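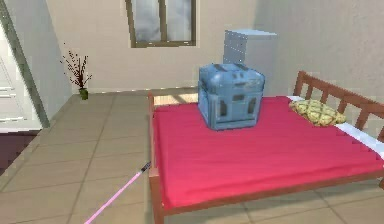 Monday, early, kettle on

Picking up the madder pot from where I left it on Friday, while I still remember what I did. I-seul Seo asked me to write these entries out in full sentences this time (my last batch of notes read "more chalk, better" and she was quite right to complain), so apologies in advance if this one rambles.

The aim is still a good deep red on the heavy cotton, the kind that stays red after a summer of washing and doesn't creep toward salmon. We have been getting lovely oranges and some very handsome bricks, and I would happily wear any of them, but the Greltcombe order says red and they have been patient with us.

Scouring first. I did the cotton twice, a long simmer with soda ash and then a second one, shorter, and the water from the first was the color of strong tea. I am always surprised by that with cloth sold as ready to dye. The second bath came out nearly clear. I did wonder about skipping it last month and I am now fairly sure that skipping it is what gave us the blotches on the Beris lengths – they were clustered along the fold, where the water hadn't moved much.

Then the tannin, overnight, and the alum the next morning. I kept the alum bath warm and went back to stir it every time I passed, which was often, since the good scissors had gone missing and I was walking up and down looking for them. (They were in the apron. The other apron.) Squeezed, hung, dried properly, then through the chalk bath to fix, and rinsed.

For the madder I used 50 grams of root to each 100 of dry cloth and added a spoonful of chalk to the pot, our water being so soft. Started cold and brought it up as slowly as the burner would go. I held it under 65 Celsius for 2 hours and did not let it wander. Last time I got talking to Jiang at the door about his bicycle, came back to find the thermometer at 80, and that pot went brown on us, a pleasant brown, but brown. So this time I sat beside it with a book and a timer and was quite strict with myself.

Left the cloth in the pot to cool overnight. When I lifted it out on Saturday morning it looked almost too dark, and I had a small moment of worry, but a good deal of that rinsed off and what was left underneath is the best red we've had from root so far! There is a tiny bit of blue in it in morning light, and none at all under the lamp over the sink. I would like I-seul to look at it by the window before she looks at it anywhere else.

Wash tests: I cut 6 strips and marked the corners with thread. One is kept back in the drawer, wrapped in paper. The others have been through warm water with the plain soap, and so far the change is slight, mostly in the first wash. The white cotton I put in with them picked up a faint pink. That bothers me a little. I think it's loose dye that a longer rinse would have carried off, though I can't swear to it until I've done another piece.

Light test is taped inside the south window, half of it under card. Please don't move it, even if it looks untidy, it needs to stay there through July.

Things still to do. Order more root from Lurnatport, and ask whether the next sack is from the same harvest – this one is finer ground than the last and I suspect that is part of why it behaved. Try the spent root again for a second bath, there's plenty of color in it and I'd love a soft coral for the napkins. Weigh the chalk properly so that "a spoonful" can be retired from this book. Descale the big pot.

The second length is in the tannin now and comes out after supper.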